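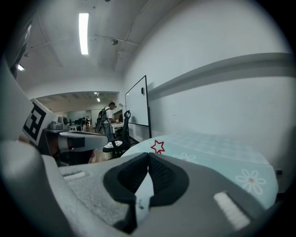 Red star and white flowers on pale blue.

Give the Young Riders a Second Year

By Kanokwan Somboon

Every winter the same thing happens in the Cedico Cup. A team presents its new rider, everybody claps, and the press release explains that this person is the future. Then the season begins, the new rider finishes outside the points, and by the next January there is another presentation with another future.

I have followed motorcycle racing since I was a child, first in Thailand and later in Europe, and I think the one-year contract for rookies is the worst habit of our sport. It is bad for the riders, which is easy to see. I want to argue that it is also bad for the teams, who believe that it protects them.

Consider how little time a rookie has. The Cup has 14 races. Before the first one there are two test days, and if it rains on one of them, as it did this year, the rider comes to the grid with a single dry day on the bike. The tires are different from those in the junior class. The brakes are also different, and the electronics need a vocabulary that the rider must learn before he can even complain correctly. Boonsong Sangkhawat told me in the spring that he spent his first three rounds trying to understand the questions of his own engineer. He is a fast rider, and he said this without shame.

His team, Tóth Racing, gave him a contract for one season. By the middle of the summer there were already rumors about his replacement. What does a rider do when he hears such a rumor? He tries to save his job in every corner. He brakes too late, he falls, and the mechanics work at night to repair a motorcycle that was well prepared in the afternoon. Then the team says that he crashes too much.

I know the arguments on the other side. Bonifacio Palacios, who manages the Bamis team, explained them to me patiently over a very bad coffee. A private team lives from its sponsors, he said, and a sponsor wants a result this year. A two-year contract with a slow rider can close a team. He has seen it happen to friends, and I believe him. He also said that pressure shows the character of a rider. With this I can't agree. Pressure shows how a person behaves under pressure in the first months of a new job, and most of us would not like to be judged on that. 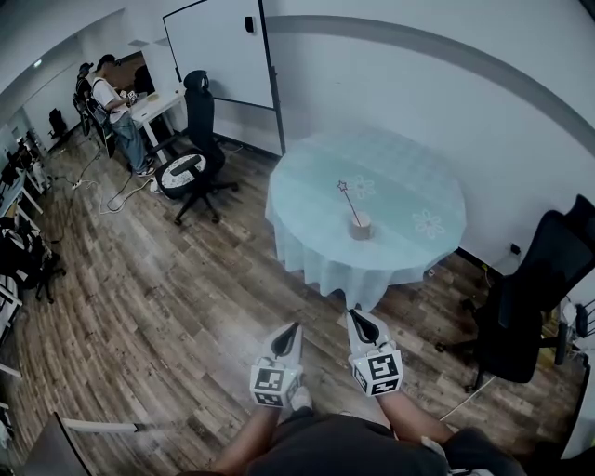 Fisirmont, September 2025

I am writing the second half of this article from the circuit, where the paddock is busy with the small trucks of the wild card teams. There were 21 motorcycles in the first practice this morning and 5 of them were ridden by rookies. None of the five has a signed paper for next season. I asked each of them, and each one laughed a little before answering.

Ketsara Nuchit is the best of them in my opinion. She was slow in the opening rounds, really slow, and people wrote unkind things. Since the summer break she is in the first half of the grid almost every time. Her crew chief, Panya Thongsuk, says that he changed very little on the bike. What changed is that she now knows what she wants from the front end, and she can describe it in two sentences when she comes back to the garage. This knowledge cost her team most of a season to pay for. If they send her away now, another team will receive it for free – and they will have to buy it again, from the beginning, with the next name.

My proposal is modest. The organizers should ask every team that signs a rookie to offer two seasons, with an exit after the first one only if both sides agree. For the small teams there could be a reduced entry fee in the second year, so that the risk is shared. Mr. Palacios doesn't like the first part. He likes the second part very much.

Some riders will still fail, of course. There are riders who need two years to show that they are not fast enough, and I accept this price. The practice for tomorrow's race starts again in an hour, and Nuchit's mechanics are changing the rear spring for the second time today. She asked for it herself.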